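Thursday, late

Back from Nernbridge with sore feet and a bag of peppers I didn't need. I'm putting this down tonight because by the weekend I'll have turned it into a better story than it was.

Domenica Prantl has been after me since February to come and see the pepper rig. Her line on the phone was that I've been rude about these machines in three columns running and have stood next to one exactly once. Fair. So I took the early bus, got there before nine, and Lorenz Rainer let me in through the loading door and gave me coffee in a cup with no handle.

The job they've picked is a shop job. You have peppers in clear clamshells and you have a green basket, and the clamshells are supposed to go in the basket. That's all. I did it for two summers at Beltrán when I was seventeen, on the produce side, and I can say it took me no thought whatsoever. I mostly thought about lunch. Lorenz says this is what makes it a good test. I said it makes it a good test of whether you can spend a lot of money on a summer job, and he laughed, though he's plainly heard it before.

What I hadn't thought about is how bad clear plastic is to look at. Lorenz pulled up the view from the wrist camera and I honestly had trouble saying where the package stopped. Glare down one side, creases, and the countertop pattern coming straight through it. With my own eyes in the room I'd have no problem. On the screen I had to hunt. 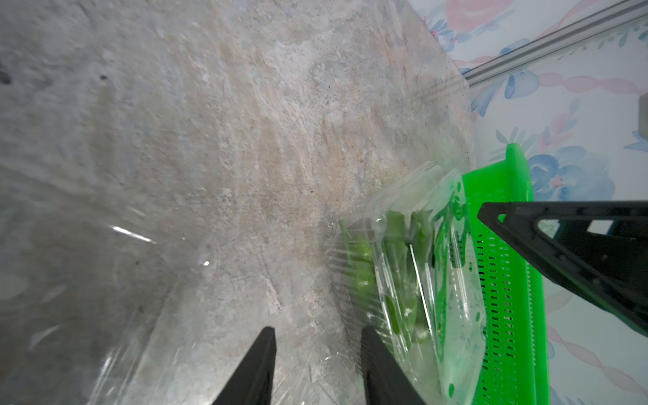
What I asked

I'd written my questions on the bus. Most of them were the same question.

Could it do this in a real shop? Domenica: not yet. When? She wouldn't say, which I respect more than the people at Stestadier, who told me two years, two years ago. Does it know it's holding peppers? Lorenz said "know" was my word and he'd leave it with me. What happens when a lid pops? They pick up peppers. Who's they? Him, mostly.

I asked what the hardware cost and got a look. I asked how many tries they had saved up so far and got a number at once: 710. Of those he'd call 92 pretty. I liked that he had a private category for pretty. I'd want to know what's in the other pile, and I said so, and he said I could sit and watch all of it if I had the week free. I don't.

Then we stopped talking and watched for a while, which I should have asked for sooner. The trouble with writing about this stuff from home is that you only ever see the clip somebody chose. Being there, you notice the waiting. A person picking up a box of peppers is already looking at the next box.
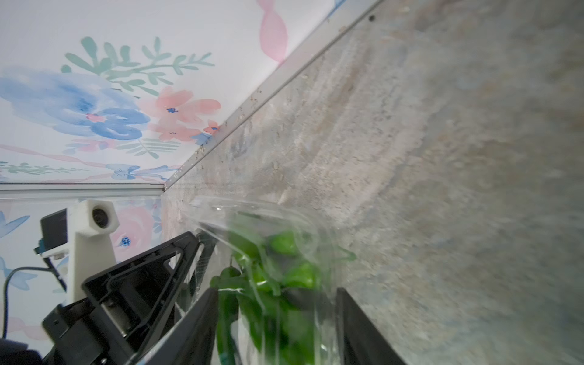 I kept thinking of my mother's hands in the kitchen, and how she'd squeeze a clamshell shut with her elbow while reaching for something else. She never set a thing down square in her life. The boxes went wherever there was room and they stayed. I don't think she could have told you how hard she was pressing. I couldn't tell you either, and I tried it tonight with the box I brought home. Press a little and the side gives. Press a little more and it buckles and the lid wants to come up. Somewhere between those is the right amount, and I find it every time without trying, and I can't put a figure on it for Lorenz or anybody.

So, all right, it's harder than I've been writing. I'll give them that. But hard to build and useful to own are separate matters, and the trade papers run them together every time. Avik had that laundry demo last year with 900 people in the hall clapping at a towel. I clapped too! Then I went home and there was a basket of laundry, and it's fair to say I did not feel relieved of anything.

Domenica's answer to this is that I'm comparing it to a person on a good day. Her cousin stocks shelves and drops things, calls in sick, puts the jalapeños with the beans. Fine. But her cousin can also mop, and find the price gun, and tell a customer where the yeast is – and when a box is lying on its side he doesn't have to come at it from a new direction.

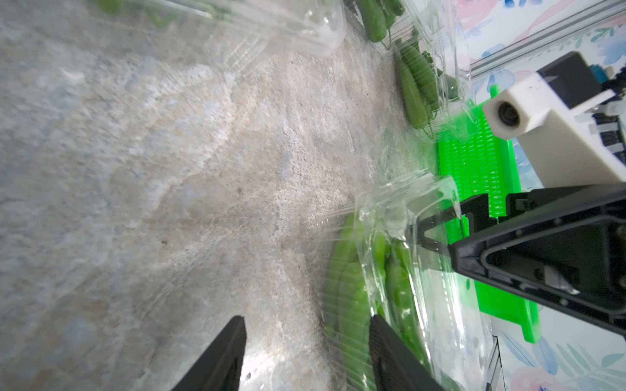 We had lunch around the corner and argued about dishwashers. Domenica thinks the dishwasher is the right model, a machine that does one thing in a closed box and never pretends otherwise. I said yes, and look who loads it. Lorenz said his kids load it and that he'd take a robot over them today, at any price. He had the soup. I had a sandwich that was mostly lettuce.

The wallpaper deserves a line. Blue bows, pink roses, ribbons, the whole works, on three sides of the thing. I had an aunt with a bathroom like that. It put me in a better mood than the bare gray labs I've been walked through, and I notice I went easier on them for it, so I'm marking that against myself.

After lunch I stood back by the door where I could take in both arms together.

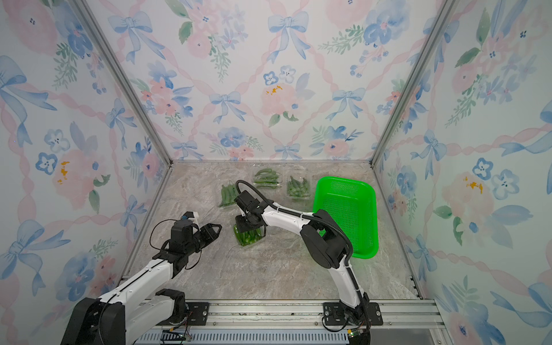

The pepper table at Nernbridge, right arm down on a box, left arm open.

Two arms for one box of peppers. I wrote that in my notebook and underlined it, then felt a bit cheap, as I use two arms for most things myself.

Where I've ended up, at least for tonight: no, not in my kitchen, and not on the floor at Beltrán. I'd believe a back room somewhere, one kind of box, one kind of basket, and a Lorenz nearby. I'd want to see the box change without warning. I'd want to see eggs. I told Domenica I'd come back if she put out something she hadn't practiced, and she said she'd pick it herself and not tell Lorenz either, and he didn't look thrilled.

Missed the 5:40 and sat in the shelter with the peppers on my lap. Must return the notebook I walked off with, it's theirs. Must also call the column in by noon tomorrow and I have no first line. The peppers are hotter than they look. I've had two with bread and that's plenty.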